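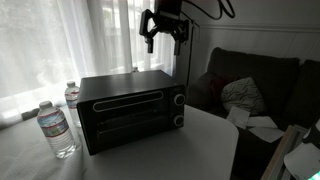

Zolham opens small-appliance room at Skedden

Zolham has opened a room at its Skedden centre where residents can try countertop cooking appliances before deciding what to buy for their own kitchens. The room will be open each afternoon from July, and entry is free.

The service follows a survey of 436 households in the Skedden area. Of these, 202 said they had bought a small oven or similar appliance without first seeing how much of the worktop it would take up. Visitors may bring their own trays and dishes to check the fit, and may open doors and turn controls for themselves.

"People want to stand at a table and see the size of the thing," said Anisa Halim, head of household services at Zolham. "A measurement on a box is a poor guide when your kitchen is narrow." 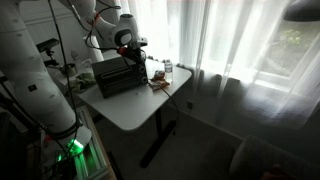
The toaster oven on its table by the window at Skedden.

Appliances will be changed every 5 weeks. Staff will give short talks on cleaning racks and crumb trays, on safe distances from walls and curtains, and on where to run a power cord - a subject raised often in the survey. Nothing is sold on the premises. 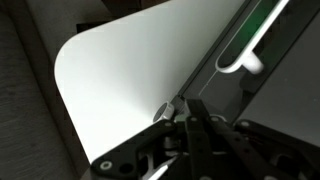 Boonmee Ratanaporn welcomed the opening but asked that evening hours be considered, saying that many people who cook in small flats are at work until six and would otherwise miss the talks. Zolham will review the opening times in the autumn.

Groups wishing to visit should book in advance at the Skedden front desk. A second room is planned at Bernstead.

Press contact: Sebastian Anghel, Zolham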